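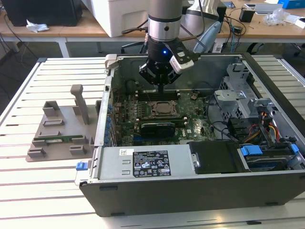

Re: memory sticks not seating

Đạt Hoàng wrote:
> Is the tower clamped down on your table? Mine slid every time
> the gripper pushed on a stick.

No clamp yet. I cut the push speed from 300 to 100 and will try that first.

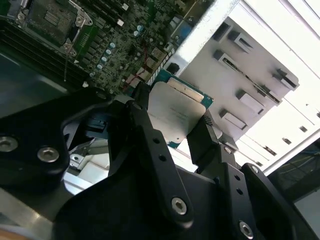
CPUs are a separate problem. The fingers hold the chip by its edges, and any tilt has to come out before it goes near the socket. Has anyone on the list printed finger pads for this?

Linton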